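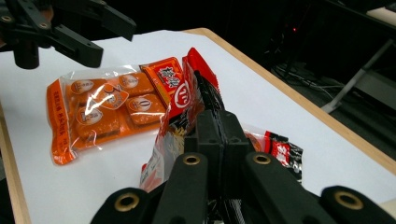
4. Recording a demonstration with the hand-held grippers

This section applies to the two-handed Dodis kit. Complete section 3 (charging, pairing and finger calibration) before you start. If you're going to drive the arms from the remote console instead, go to section 6.

4.1 Preparing the table

1. Clear away anything that isn't part of the task. Loose packaging from an earlier task is a common cause of rejected recordings.

2. Lay out the items listed on the task card. For soft packs, vary the starting position from one recording to the next: flat, on edge, overlapping, label up or label down.

3. Keep each item at least 210 mm from where your wrists will rest.

4. Route the gripper cables to the outside of your arms. You should be able to reach the far edge of the table without pulling either cable tight.

Note: Shiny film picks up reflections from overhead lights. Small bright patches are acceptable. If printed text is washed out across a whole pack, turn the lamps down one step and check again.

4.2 Recording

1. Stand facing the long side of the table and pick up both grippers. Start with the fingers open.

2. Hold both grippers still above the table until you hear the start tone.

3. Bring one gripper to the first item. Close the fingers slowly until the film creases, then stop. Further pressure doesn't improve the hold and may burst the seal.

4. Lift, move and release the item as the task card says. Use the second gripper to steady a long or floppy pack.

5. Repeat for the remaining items. Don't put a gripper down between items.

6. Return both grippers to the start position with the fingers open and wait for the stop tone.

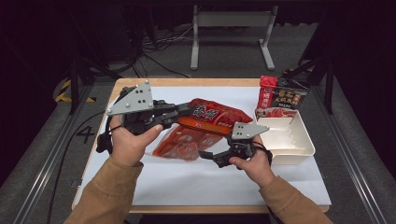
Figure 4-2. Both grippers in use over the board, with the tray to the right.

Keep your pace even. A pause of up to 2 seconds is fine. Longer pauses are marked in the log and have to be trimmed by hand, see 4.4.

If you drop an item, carry on and pick it up again from where it landed. Recovered drops are useful in training and should be kept. If it lands on the floor, stop and discard the recording.

CAUTION: Keep your fingertips behind the guard line on each handle. The finger links can pinch when they close.

CAUTION: Don't carry a gripper by its cable or hang it from the edge of the table.

4.3 Checking the recording

1. Open the session in Zeman and play it back at normal speed.

2. Check that the finger opening trace follows what you see in both views. If the trace is flat while the fingers move, repeat the calibration in section 3.

3. Mark the recording Keep, Trim or Discard, and enter your initials.

A set for one task is complete at 700 kept recordings. Change operators part way through if you can, so that the set doesn't contain only one person's way of working.

4.4 Trimming

Move the start and end markers to the nearest point where both grippers are still. Don't cut from the middle of a recording. Save, then mark it Keep.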